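The Phone That Wants to Be Opened

Drullar's second handset is thicker than its rivals, costs $743 and comes with a screwdriver. The company thinks that will be enough.

The first thing Homa Golestani does with the new Drullar phone is take the back off. She uses a thumbnail, starting at the notch beside the charging port, and the panel lifts away. Under it are 10 screws, all the same length and all with the same head. She removes four of them, pulls a tab, and the battery is in her hand. She has been talking the whole time about something else, mainly the price of adhesive.

Golestani runs hardware at Drullar, which has its offices on the upper floor of a former shoe warehouse in Jusville. The company shipped its first phone three years ago to good reviews and slow sales. People who bought it tended to like it. The trouble was that not many people bought it, and the ones who did complained about the camera, the speaker and a power button that wore loose in its socket after a year of use.

The second phone, called the Mirkach, goes on sale in October. It has a better camera, a louder speaker and a new power button. It also has a faster processor and a screen that can be read outdoors, which the first one could not claim. What has stayed the same is the idea that an owner with a small screwdriver and a free evening should be able to replace most of what breaks.

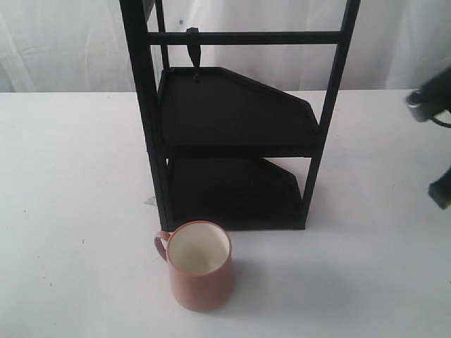 Page 46

That idea has a cost, and Golestani is open about where it shows up. The Mirkach is 10.4 millimeters thick, a good deal more than most phones at its price. Glue takes up almost no room. Screws need posts, posts need plastic around them, and a battery that slides out needs a tray to slide into. Each of these adds a fraction of a millimeter. By the time the engineers had finished adding, the early models felt like a bar of soap.

"We got it down by moving the speaker," she says. "It used to sit under the battery. Now it sits beside it, and the battery got a little wider and a little flatter. That took four months."

The water seal was harder. A glued phone is easy to seal, since the glue does the work. A phone meant to be opened needs a gasket that goes back into place each time, even when the person putting it back is tired and working at a kitchen counter. Drullar went through 358 gasket samples from two suppliers before it settled on a soft gray ring made by Correia, a firm that had mostly sold to makers of outdoor lighting. The finished phone is rated for rain and splashes. It isn't rated for swimming pools, and the box says so in large type.

In the hand, the Mirkach feels solid and a little old-fashioned. The sides are flat, the corners are generous and the back has a fine texture that hides fingerprints. It comes in dark green and a warm gray. The camera bump is small because the body is thick enough to swallow most of the lens, and the phone lies nearly flat on a desk. The headphone jack is back, too. Golestani says it was the most requested feature among owners of the first phone by a wide margin, and that the extra thickness made it easy to say yes.

I used a late test unit for 10 days. Battery life was good, and it got me to bedtime on all but one of them, when I had used it for directions on a long drive. Calls were clear. The screen is bright and its colors are a touch cool, though there is a slider for that in the settings. Typing was fine. The fingerprint reader, which is built into the power button, missed my thumb about as often as any other I have used.

The camera is where the price becomes harder to defend. In daylight it takes pleasant, slightly soft pictures. Indoors it slows down, and moving subjects blur. My neighbor's dog came out as a brown smear in five shots out of six. Phones that cost less do better, and a buyer who cares mainly about pictures should look at those first. 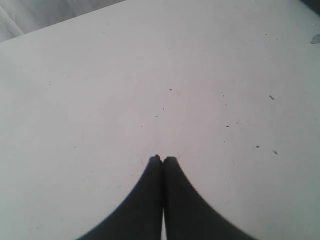 Then there is the software. Ladan Parsa leads that side of the company from a corner desk facing the stairwell, with a row of old first-generation phones charging on the windowsill. Her team still supports all of them. An update that went out in the spring fixed a Bluetooth fault that had annoyed owners since launch, and another is planned for the winter.

Parsa's promise for the Mirkach is seven years of security updates. Larger companies have made similar promises, but they have more people to keep them. Drullar's software group would fit in a minivan. She says the answer is to change as little as possible. The phone runs a plain version of Android with a handful of additions, among them a repair screen that shows the health of each part and lists the right replacement.

"Every feature we add is one we have to carry for seven years," Parsa says. "I turn down a lot of them. Some of them were my own."

The repair screen is useful. It told me that my test unit's battery was at full health and that the charging port had been swapped once already, presumably by whoever had the phone before me. It doesn't lock out parts from other makers. If it doesn't recognize one, it shows a small note and carries on working.

I tried two repairs. The battery took me six minutes, most of it spent reading the instructions. The screen took just under an hour. It is held by a frame and two ribbon cables, and the second cable is short and has to be seated at an angle that the printed guide doesn't make clear. I got it on the fourth attempt. When I mentioned this to Golestani she went to find the page, read it, and wrote something on it in pencil. A revised guide is supposed to be in the box by the time the phone reaches stores.

Parts are priced sensibly. A battery is $38 and a charging port is $19. The screen is $110, which is still much less than a typical shop repair on a glued phone. Drullar says it will sell all of them for as long as the software is supported. Buyers of the first phone may be skeptical, as speakers for that model were out of stock for most of one winter. Golestani says the company ordered too few and has changed how it plans. It now sets aside a stock of parts before a single phone is sold, and rents storage on the ground floor of the same building to hold them.

Whether enough people want all this is an open question. Most phone owners never open their phones and have no wish to. They trade them in, or hand them down, or leave them in a drawer. Drullar's own survey of its customers found that fewer than half had replaced a part. The rest said they liked knowing that they could.

At $743 the Mirkach sits in an awkward place on the shelf, above the solid midrange phones and just under the ones with better cameras. Over seven years, with one new battery and perhaps a new screen, it would work out cheaper than two midrange phones bought one after the other. That is the sum Drullar would like shoppers to do. It is also a sum that few stores will do for them, and two of the three carriers the company approached turned the phone down. The third will stock it in larger branches.

Golestani put the test phone back together while we talked about the carriers. The screws went in, then the back panel, which she pressed down along each edge until it clicked. She turned it on and waited for it to start, then set it on the desk and went to take a call on the old one.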